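What I Found Out About Clutter in Shared Apartments
Project report, Killodport

I picked clutter for my project because I live in it. There are four of us in the apartment on Tadell Street, and our kitchen table hasn't been used for eating in a long while. I asked 15 students to keep a diary of where they put stuff down when they came home, and they did it for two weeks in November. Farzana Bhutto helped me sort the entries, which took forever – we ended up with 3,317 of them!

Keys and mail were the worst. People mostly dropped them on the first flat surface past the door, and then they stayed put for days. 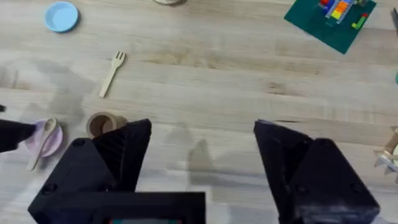
Does a bigger apartment mean less clutter? Going by the diaries, size made hardly any difference, and the students in the large places over in Viltness wrote down just as much stuff as the ones in studios.

What did matter was hooks. Three people had them by the door and their key entries were really short (Vikas Tyagi was one, and he got pretty smug about it). I'd love to try this again with families – my group was all students, so I can't say much about anyone else. The diary form is in the appendix.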